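Início | Crônicas | Opinião | Arquivo | Contato

Em defesa de fazer coisas malfeitas

31 de agosto de 2025

393 compartilhamentos · 12 comentários

Comecei a fazer cerâmica no ano passado, em novembro, e até hoje não tenho uma única caneca que fique de pé sem balançar. Minha irmã ganhou uma de aniversário e usa para guardar clipes. Achei justo!

O que me incomoda é a pergunta que vem logo depois, toda vez que conto isso para alguém: "e você pensa em vender?". Vender o quê, gente? A tigela torta? Parece que um adulto só pode mexer com barro, tocar violão ou plantar tomate se houver uma lojinha no fim do caminho — ou pelo menos um perfil com 3000 seguidores. Eu trabalho o dia inteiro com planilhas, e a última coisa que quero às sete da noite é calcular margem de lucro de saboneteira.

Sei que tem gente que precisa da renda extra, e para essa gente eu tiro o chapéu. Falo dos outros, os que pagam 570 reais num curso e já na segunda aula estão aflitos porque a peça não ficou "de nível". Na minha turma do ateliê Dantas teve um rapaz que desistiu porque o vaso dele rachou. Um vaso! O meu também rachou, plantei uma suculenta dentro e ela vai muito bem, obrigada.

Criança não tem esse problema. Dê massinha para uma de quatro anos e ela amassa, aperta, faz uma coisa chata e redonda, diz que é pizza (ou sol, ou a avó) e parte para a próxima. Em que momento a gente perde isso? Desconfio que seja na escola, quando o desenho passa a valer nota, mas não tenho como provar e nem vou tentar.

Então fica o meu palpite de domingo: escolha uma coisa em que você seja ruim e continue ruim nela por uns bons meses. Cante desafinado no coral do bairro, faça tricô com buraco. Se melhorar, ótimo, paciência. Eu volto ao torno na terça, com uma ideia de açucareiro que tem tudo para dar errado.

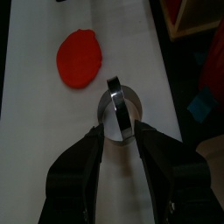
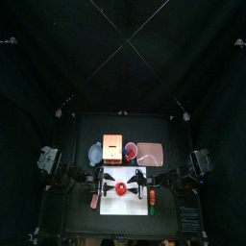
Na primeira foto, um disco vermelho meio irregular sobre fundo branco; na segunda, uma mesa escura com dois braços robóticos.

Leia também
O pão que não cresceu
Por que parei de contar os livros que leio
Elogio da soneca depois do almoço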